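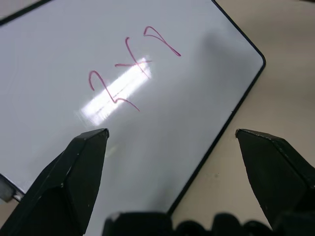 # Dumell hold on in wet final quarter to reach county semi-final

Dumell are through to the last four of the county netball cup after beating Grornent 41–38 at the Woldegiorgis Sports Hall, where they had trailed for most of the first half.

Grornent, who won the league meeting between the two sides in June by nine goals, began quickly. Their shooter Lensa Tefera scored with her first six attempts and they led 5–1 before Dumell had completed a centre pass without losing the ball. Two of those early turnovers were for footwork and another came from a pass thrown straight out of court.

Dumell settled once Tsehay Woldemariam moved from wing attack to centre. She began to find the edge of the circle with shorter passes, and three goals in a row brought the score back to 8–6. Grornent answered well and went into the first break 12–9 in front.

The second quarter was the closest of the four. Neither side led it by more than two goals and most of the scores went with the centre pass. Grornent's defence stayed tight on the Dumell goal attack and forced her wide, but they gave away penalties in doing so. Their goalkeeper was spoken to by the umpire for contact shortly before half-time. Dumell scored from the penalty that followed and then picked up a loose ball in the centre third to score again. The teams turned round with Grornent 21–20 up.

Dumell coach Bernadette Mulligan made one change at the interval, bringing on a fresh goal defence to mark Tefera more closely. It had an effect straight away. Tefera had only four shots in the first eight minutes of the third quarter, and Grornent had to rely on their goal attack, who missed three times from distance.

Dumell took the lead for the first time at 24–23 and did not give it up again. Woldemariam made two interceptions in as many minutes, the second of them a long run back towards her own circle to tip away a high ball meant for Tefera. By the end of the quarter Dumell were 33–28 ahead.

Play was held up for several minutes at the start of the last quarter when rain came in through a roof vent on the far side of the hall and left a damp patch near the transverse line. The umpires had it dried twice before they were happy to go on. Both teams were careful after that and the passing became slower.

Grornent made good use of the restart. They changed both of their wing players, pushed up on every Dumell centre pass and cut the gap to two at 37–35. Tefera, now getting more of the ball, scored from under the post and then from the edge of the circle to make it 38–37 with four minutes left.

Dumell needed a calm spell and got one. They kept the ball for close to a minute before scoring, and from the next Grornent centre a hurried feed was knocked over the back line. Dumell scored again to lead 40–37. Each side added one more before the final whistle.

Tefera finished with 29 of Grornent's 38 goals and was chosen as the player of the match by the umpires, although she ended up on the losing side.

Mulligan said her team had been poor for ten minutes and good for the rest.

"We gave them a start and you can't do that against Grornent," she said. "At the first break I asked for shorter passes and fewer of them over the top. The girls did that. I thought Tsehay ran the game in the third quarter."

She was less pleased with the way her side defended their lead. "We went from five up to one up, and we stopped offering for the ball. We'll have to look at that before the semi-final."

Grornent coach Rawiri McPhee said the third quarter had cost his side the match.

"Five goals down with fifteen minutes left is a lot to get back," he said. "We nearly did it. I've no complaints about the umpiring or the floor, it was the same for both teams."

McPhee confirmed that his captain, who went off late on holding her ankle, would have it looked at during the week. Grornent have no fixture until the league programme starts again, and he hopes she will not miss a match.

The crowd of 250 was the largest for a cup tie at the hall this season. It was also the first quarter-final to be played there since the court was relaid and the old side benches were taken out.

Dumell will play Sekance in the semi-final. Sekance won their own quarter-final 71–36 and have not lost in any competition since last season's final. They beat Dumell by twelve goals when the teams met in the league, in a match that Woldemariam missed through illness.

The other semi-final will not be known until the last quarter-final has been played. That tie was called off when one team could not raise seven players, and the county has given the two clubs a fortnight to agree a new date.

Competition secretary Abbas Heydari said both semi-finals would be held at the same venue, one after the other, with a single ticket covering both. Seats for 703 people are available if the larger hall is used. A decision on that depends on whether the badminton club is willing to move its booking.

"If we get the big hall we'll open the balcony as well," Heydari said. "If not, it will be first come, first served, and we'll ask the clubs to tell us how many they are bringing."

Clubs have also been reminded that any player who has not appeared in at least two league matches this season cannot take part in the semi-finals. Team sheets must reach Heydari the evening before the match.

## Scores by quarter

Running totals, Dumell first:

- First quarter: 9–12
- Half-time: 20–21
- Third quarter: 33–28
- Full time: 41–38

## In brief

Dumell's second team lost 30–26 in the plate competition, having led at half-time. They return to league play next, away from home.

Under-14 training at Woldegiorgis moves to the small hall for the next three weeks while the posts in the main hall are replaced. Start times stay the same. Parents are asked to use the side entrance.

Reported Oct 11, 2019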